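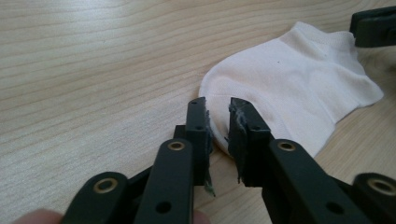

The Ivham Hand Tool is a hand-held parallel gripper for recording manual handling tasks, supplied by Sterkemetti to university laboratories, training centres and small automation firms. The operator holds the tool directly and carries out the task at a table, and a camera fitted to the tool records the view over the fingers. Soft goods are the most frequent application among current customers. A light garment such as a white ankle sock can be approached at the toe, with the fabric lying between the two finger pads, and the cuff left flat on the table. Both fingers remain in view throughout, together with the scissor-style linkage and the brass-coloured eyelets at its pivots.

## Construction

The body and links are supplied in a matt dark green-black plastic. Each finger is a separate part and may be removed from the linkage without dismantling the rest of the tool. The inner gripping faces carry dark grey pads, which are treated as consumable items and are not covered by the warranty. Pads should be replaced when the edges become ragged or when strips of material begin to hang from the finger, as loose fibres may catch on knitted fabric. Replacement pads are ordered under part number 3446.

## Specification

| Item | Value |
|---|---|
| Fingers | 2 |
| Maximum opening | 124 mm |
| Maximum load | 400 g |
| Operation | Manual, either hand |
| Spare pad set | Part no. 3446 |

## Supply and servicing

The tool is delivered assembled, with one spare pad set and a printed handbook. The camera is sold separately. Customers who already own the Papadakis mounting plate may continue to use it with the present model; the earlier Jimmont bracket does not fit and was withdrawn in August.

Servicing is carried out at the Sterkemetti workshop under the direction of Efraín Restrepo. Tools returned for service should be sent without the camera. The purchaser's order number must be enclosed. A worn pad does not require the return of the tool, and instructions for fitting are given in the handbook.

Requests for quotations, including those for teaching sets, should be addressed to Socorro Ospina in the sales office.

Page revised 2022-12-04. Earlier versions of the specification should no longer be used when placing orders.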